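**Cundard adds a cream brow tint to its Flokska line**

JARLOW, May. Cundard will begin selling a cream brow tint under its Flokska name this month. The tint comes in 14 shades, from pale ash to soft black, and goes on sale first at the company's Jarlow shop and through its website.

Flokska Brow Cream is made for people who find pencils too hard and gels too stiff. It is applied with a short angled brush, sold separately, and sets in 56 seconds. It comes off with any oil-based cleanser.

Before settling on the final formula, Cundard sent samples to 1,430 customers and asked them to wear the tint through a normal workday. Most of the comments dealt with shade. Four of the cooler browns were added after that round, and one reddish brown was dropped.
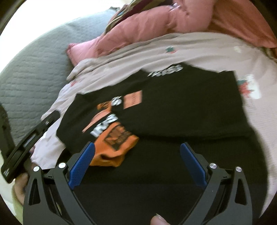
Sqalli, the salon chain that has used the cream on clients since early spring, reported that the lighter shades need two thin coats on sparse brows and that the darker ones should be brushed through before they set. Its salons will keep the full range at the counter.

The tint has no added fragrance. Cundard advises a patch test on the inner arm the day before first use, and does not recommend the product on broken skin or within a week of waxing.

The first run is 3,850 pots. A second run is planned for late summer, along with a clear version for holding brows in place without color. Refills will be sold for all shades once the second run is ready.

Shade cards are available by mail on request. Stores that want to carry the line can write to the Cundard trade desk in Jarlow.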